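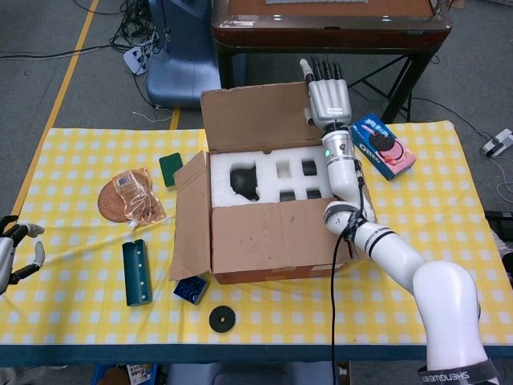
checked cloth, open box, foam with the holes in it. Gindton, January

ok so a few of you asked how the move to Gindton went and I said I'd do a thread. doing it in bits between kettle boils

first thing. get rid of stuff BEFORE you pack. I know everyone says it. I packed a drawer of dead pens and paid a man to carry them up two flights of stairs

the van. we rang 3 firms. one never rang back, one wanted 400 plus extra for stairs, Dekker said 240 all in and turned up when they said they would. went with Dekker obviously

they were great tbh. quick, polite, wrapped the mirror without being asked. only thing – they won't take plants. it's in the small print and I didn't read the small print

so I had 17 houseplants on the pavement at half seven in the morning. in January

got them over in the car in the end. four trips. the big rubber plant went in the front with the seatbelt on and the heater up full. lost some leaves, still alive

if you've got plants and it's cold – newspaper round the pots, old pillowcase over the top, don't water them the day before. got that from the woman at Stemville when I went in to panic buy compost. wish I'd gone the week before

kettle

boxes. write on the SIDE not the top. once they're stacked you can't see the top. I wrote on every single top

also "misc" is not a label. I have a lot of misc. spent an evening looking for the tin opener in misc and ate toast

the new flat has no hall cupboard. the old one had a huge one and I never once thought about it. where do people keep a hoover?? ours is living in the bath at the moment and comes out for showers

meter readings – take a photo of them at both ends, with the keys in your hand. the old place tried to bill us for two extra weeks and the photo sorted it in one email

change your adress with the bank first. then the doctor. then everything else whenever. I did the library first for some reason

the street's nice. Pamen on the corner does bread till it runs out, which is before ten. I've made it twice. seeded one is better than the plain, don't let anyone tell you different

bins are a mystery. three colours and the leaflet has two. been copying next door and hoping they know

someone asked would I do it again. no. but the kitchen gets the sun in the morning and I can't hear the main road, so glad we did it teh once

right that's me, two more boxes to do before tea and one of them says misc. if anyone in Gindton has a spare curtain pole, the long sort, shout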